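Re: [dunstan-lab] September equipment order
Fri 23 August

Block-pushing bench, as it stands:

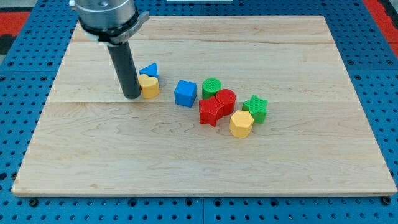 Does the Sikex quote include the spare wrist collar? Only if we order before September; after that it's $226 extra.

> Can we get by with one Zuneo arm
> until the new budget? 2566 is all
> that's left in the equipment line.

We can, in the sense that one can get by with one shoe. I'd put the 2566 toward the service plan — 12 months, 3 visits — and let Grultance keep sending us brochures.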